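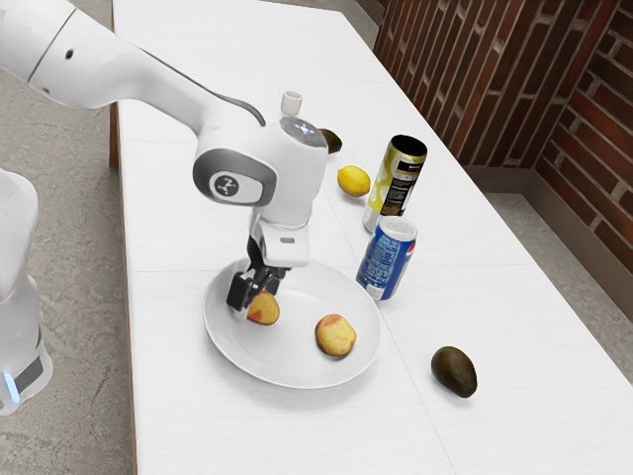 Sim arm clears the table fine, then ignores the canister. Grip width or camera?

Posted by murwood_shed, 9 April 2026

Evening all. Long one, sorry, kettle on first.

I've been building up the practice kitchen for the arm since January, all in simulation for now because the real bench in our shared workshop is still covered in somebody's canoe. The idea is simple enough: fruit goes on the plate, drinks and tubs stay put, and the arm has to learn which is which. Fruit is going really well! Last night I ran 1000 goes overnight with everything shuffled each time, and it's quick and it hardly ever squashes anything.

Then I asked it to move the tall canister to the back of the table and it fell to bits. 391 good ones out of 1000. It goes over, dithers, comes down too far to one side and shoves the thing along. Same settings, same lighting, same table.

I've got 2 suspects. Either the fingers don't open wide enough for something that fat, or the wrist camera can't make sense of it from above. Pulled a view out of one of the runs:
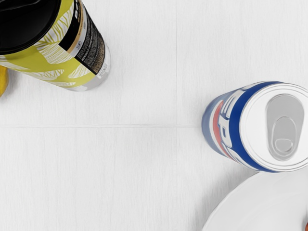
Looking down on the canister and the can, plate in the bottom corner

Any ideas before I start tearing bits out?

usman_udach wrote:
It's the camera, I'd put a tenner on it. The lid is chopped off by two sides of the picture. How's it meant to find the middle of something when it hasn't got the whole top? Back the arm off a bit before it decides where to go.

Nelledance wrote:
Disagree with Usman, sorry. A cropped lid isn't great, but there's still a good long curve of rim to work from. I had exactly this shoving business on my own build and it was the grip. The fingers were opening to just a whisker more than the tub, so any tiny error and one finger landed on top. What's the opening compared with the width of the canister? You haven't said and it's the first thing I'd check.

murwood_shed wrote:
Fair point, I haven't said because I haven't measured it. I typed in the canister size off a different tub months ago and never looked again. Going to check now.

rkhurana wrote:
Rajkumari Khurana here (I do the evening sessions, hello again). Could be both, you know. I'd also have a look at that lid. It's very black and very shiny, and if you're going off depth as well as colour then a shiny black thing can be a right pain on a real sensor. In sim it'll depend how you've modelled the noise. Try making it matt for one run and see if the number moves.

usman_udach wrote:
Shiny lid or not, half of it's missing. I'm sticking with camera.

Nelledance wrote:
You always say camera.

usman_udach wrote:
It usually is the camera!

murwood_shed wrote:
Right, measured. The canister is a fair bit fatter than I'd put in, so the gap on each side is tiny. One to Nelledance, possibly. I'm not letting Usman off though, I'm going to fix the size first, run it again, then do the backing-off thing as a separate run so I can tell which one did what. Matt lid after that.

rkhurana wrote:
Keep the shuffles the same between runs or you'll be comparing apples and lemons.

murwood_shed wrote:
Will do. Setting it going before bed, numbers tomorrow if the laptop doesn't cook itself.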